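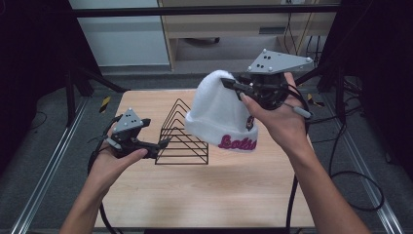
Knit Hats from the Druststead Collection

Gallery: Cuffs, Crowns and Lettering

The hats on this page come from the knitwear shelves at Druststead. They are everyday winter hats, mostly machine knit, with a smaller group made by hand. Many were given away at races, store openings and ski hills, and others were bought for a few dollars and worn for years. Lindiwe Kekana sorted them in December and wrote most of the notes. Johannes Oosthuizen wrote the ones on hand knitting and repairs.

The collection has 583 hats. Click any title to open the larger version. Catalog numbers are given where a hat has one. Hats without a number are waiting for labels and can still be requested by title.

A few words used below. The cuff is the band folded up at the bottom edge. The crown is everything above it. A watch cap is a plain hat with a deep cuff, and a slouch is a longer one that falls to the back. We use "beanie" for nearly everything else.

CUFFED BEANIES

White beanie, script lettering
White knit with a folded cuff. Pink-magenta script runs across the front of the cuff, and there is a small dark embroidered patch toward one side.

Navy watch cap
Wide rib, deep cuff. No maker's label. The fold line has faded to a lighter blue all the way around, so it was probably always worn at the same height.

Gray heather beanie
Acrylic. The cuff is tacked down with four short stitches to keep it from unrolling. Two of the stitches have been replaced in a darker thread.

Red beanie, blank cuff
Bought as a blank for printing and never printed. Useful for comparing with the lettered hats of the same shape.

Forest green, double cuff
The cuff is folded twice and makes a thick roll over the ears. Sold this way, with the folds steamed in.

Mustard beanie
Fisherman's rib. Very stretchy and has kept its shape well. There is a small pull near the top that we have left alone.

Black beanie with woven side label
The label is sewn into the fold of the cuff and sticks out like a book tab. The text has worn off.

Cream beanie, wool blend
Slightly felted on the inside from washing. It has shrunk by more in height than in width, and the cuff is now narrower than it would have been.

LETTERING AND PATCHES

Wotau Winter Fair, block capitals
Orange on brown. The letters are knitted in, and you can see the orange yarn carried across the back of the work in the second picture.

Wotau Winter Fair, script
Same fair, a later year. The lettering is embroidered this time and sits on top of the ribs. The long tails of the letters have sunk into the knitting and are hard to read when the cuff is not stretched.

Botha Hardware staff hat
Dark green with a yellow patch. Given to people who worked in the yard. The patch was sewn on by hand, a little off center.

Botha Hardware customer hat
Lighter green and a thinner knit, with the name printed directly on the cuff. The print has cracked where the cuff folds.

Cesura sample cap
A shop sample from the yarn company Cesura, showing one color on each side of the crown. The paper tag was pinned inside and left a small rust mark.

Embroidery, wrong side
Close view of the inside of a cuff. The backing paper is still in place behind the letters. On most hats it has been picked away because it scratches.

Embroidery on stretched ribs
When ribbing is hooped tight for the machine and then let go, the letters bunch up. The first two letters on this one nearly touch.

Leather patch, brown
Two rivets, both still tight. The leather has stiffened and the knit under it has kept its original color.

Patch removed
The outline of stitch holes shows where a round patch used to be. We do not know what it said.

STRIPES AND PATTERNS

Blue and white stripe
Even stripes up to the crown decreases, then solid blue. The color change is on the back seam.

Snowflake band
One row of snowflakes between two dotted lines. It is a common pattern and we have 13 hats with some form of it. This is the cleanest.

Snowflake band, reversed colors
The same pattern with light and dark switched. The floats on the inside are long and have been caught down by hand in several places.

Rainbow stripe, child's size
Each stripe is two rows. The ends were never woven in and make a fringe on the inside along the seam.

Moss stitch in oatmeal
No ribbing at all, so the edge has waved. A round of crochet was added later to pull it in.

Cable hat, six cables
Hand knit. One cable crosses the wrong way, once, near the top. It is easy to find in the large picture.

Diagonal rib
The ribs move over by one stitch every other row. It looks twisted on the shelf and straightens out when worn.

POMPOMS

Large white pompom on gray
The pompom is bigger than the crown it sits on. It is tied on with ribbon and can be taken off for washing.

Flat pompom
Stored under other hats for a long time before it came to us. We steamed it and it recovered a little on one side.

Two pompoms, square hat
Made from a single rectangle, folded and sewn up both sides, with a pompom at each corner. A good first project. The side seams are in blanket stitch.

Faux fur pompom with snap
The snap is plastic. The matching half on the hat is sewn through a button on the inside so it does not tear the knit.

Pompom missing
A tuft of cut yarn at the top of the crown. Several hats came in like this.

HAND KNITTING AND REPAIRS

Watch cap with new crown
The top had been eaten by moths. It was cut back to sound knitting and a new crown worked upward in the nearest blue available. The join is visible from the inside as a slightly tighter row.

Darned beanie
Woven darn over one ear, done in sock yarn. It is firmer than the rest of the hat and has outlasted it.

Duplicate stitch repair
Thin stitches have been covered one by one with new yarn along the same path. From arm's length it can't be seen. In the close view the repaired stitches look a bit fatter.

Cuff let down
The cuff was unfolded and worn long, which turned it into a slouch. The inside of the old cuff shows as a brighter band at the bottom.

Unfinished hat on circular needle
Came to us on the needle, with 122 stitches cast on and a few inches worked. We have put the stitches on waste yarn and kept the needle with it. The pattern was not in the bag.

Hat knitted flat
Seam up the back, in mattress stitch to the start of the decreases and then whipped over. The person either ran out of patience or ran out of yarn, and the color of the last bit suggests yarn.

Loom-knit beanie
Thick, open stitches and a drawstring top. The gathers leave a small hole, closed here with a button.

Lined hat
Fleece band inside the cuff, added after the hat was finished. The hand stitching doesn't come through to the front.

SHAPING AND STORAGE

Crown decreases, four sections
Seen from the top. The lines make a clear cross.

Crown decreases, eight sections
Rounder on the head than the four-section crown, and flatter when laid on a table.

Gathered crown
No decreases. All the stitches are drawn up on one strand. This is usual on cheaper machine-knit hats and the bump at the top gives it away.

Hats stored flat
One layer to a tray with tissue between. Pompoms go at the same end. Lettered cuffs face up so that the hats can be found without being handled.

Hats stored on end
We tried standing them in a drawer like file folders. They slumped and the ribs stretched at the bottom. We went back to trays.

Drying
Washed hats are dried flat on a towel with the cuff turned down. The crown is pulled into shape while damp. We don't use hat forms for ribbed hats because the ribs open up and stay open.

Labels
Cotton tape, written in pen that has been tested for washing, attached with two stitches at the back seam. Older labels were stuck on and are being replaced as we get to them. There is a tray of 10 with both kinds still on.

NOTES ON THE GALLERY

Colors on a screen will be a little off. The two Botha greens are much closer in person than they look on this page, and the mustard beanie is browner.

Sizes are left out because a ribbed hat measured flat tells you very little about what it will fit. If you need the flat width and height of a particular hat we can send both.

Names on hats are given as we read them. Script lettering on ribbing is often hard to make out. Where we were not sure of a word we have described the lettering and left the word out of the title. Corrections are welcome, especially for the Wotau fair hats, where we are missing most of the years.

The hats can be viewed by appointment in the mornings. Please ask for them by title or catalog number and give us a few days, as the trays are kept upstairs and the lettered hats are in a separate cabinet from the plain ones.

Text: Lindiwe Kekana. Hand knitting and repairs: Johannes Oosthuizen.

Next gallery: Mittens and Gloves
Previous gallery: Scarves, Plain and Fringed
Back to Knitwear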